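Markari desk hire – FAQs

Updated 15 June 2025

How do I book?
Online or ring the front desk. Day passes go on sale at 9 each morning, monthly desks any time.

Where are you?
Skolorgate, above the old Probert shop. Door code comes with your booking email. Check your spam folder.

Is there parking?
Not on site. Furnance car park is a five minute walk, pay at the machine.

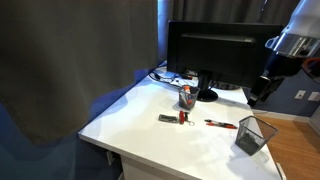 Desk with monitor and pen cup

Can I leave my stuff overnight?
Monthly members yes – lockers are by the kitchen. Day passes no, sorry.

Do I get a refund if I cancel?
Full refund up to the day before. After that we can move you to another date but no money back. Same for meeting rooms, wich catches people out.

Can I bring a dog?
Fridays only. On a lead please.

Has the price gone up?
Yes, in March. Existing members stay on the old rate til their renewal.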